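Keeping a Clue Sheet for a Mystery Novel

A clue sheet records what the reader has been told, where, and by whom. It is separate from the outline, which records what happens. Start one when the first draft is finished, or when it passes 25 scenes and you can no longer hold the order in your head. Any spreadsheet program will do.

The examples come from Fisevside, a small-town mystery in which a surveyor named Fourie is found dead at the Seto quarry in September.

1. Set up the columns

Make one row per clue, with these columns: scene number, page, clue, who learns it, what it seems to mean, what it does mean, scene where it is explained. Leave the last column blank until the second pass. Do not merge cells. Merged cells will break the sort in step 3.
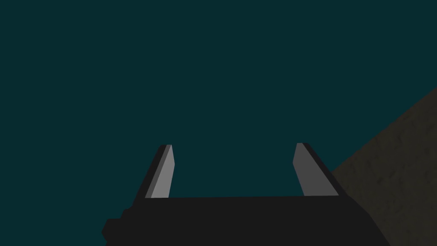 Princess Manalastas: I would add a column for who is lying. In my last draft two witnesses gave the same false time for different reasons, and a single "seems to mean" column could not hold both.

A separate column works if your book has several unreliable witnesses. With only one, put the letter L after that person's name and filter on it.

2. Read the draft and fill in rows

Read from page one without editing. Enter a clue when the reader could use it, even if no character notices it. Physical objects, times of day, and statements about where a person was all count. Weather counts only if the solution depends on it.

Write the clue as the page gives it. "Sondach has mud on his boots" is a clue. "Sondach was at the quarry" is a conclusion and goes in the next column.
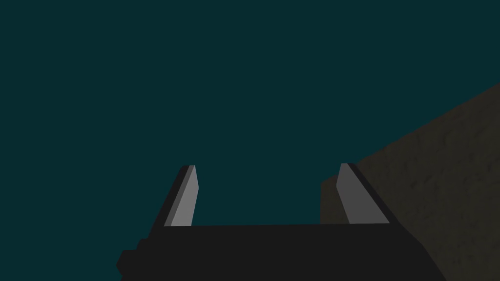 3. Sort and check the gaps

Sort by page. Look for any stretch of more than 4000 words with no entry. A gap that long is acceptable during a chase or a funeral, but it should be a choice. Then sort by the explained column. Blank cells at the bottom are loose ends. Either explain the clue or cut it.

In Fisevside the survey map on page 111 had no explanation until the third draft. Moving it to the inquest scene fixed both the blank cell and a slow chapter.

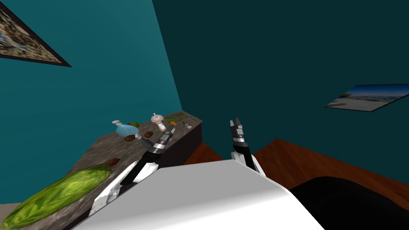
4. Test the solution

Give the sheet, without the "does mean" and "explained" columns, to a reader new to the book. Fathima Marikar's version of this test allows one guess at the killer and asks for the row numbers that support it. A correct guess from a single row means that clue is too loud. Move it earlier or place it inside a list of other objects.

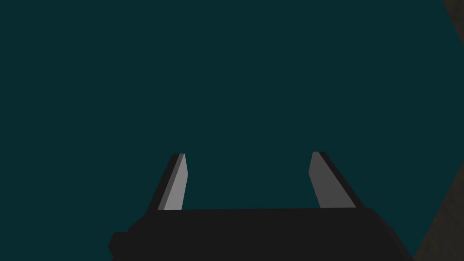 Gripper housing and teal background, computer render.

Save a dated copy of the sheet before each new draft. Page numbers will shift, so update that column last, after all cuts have been made.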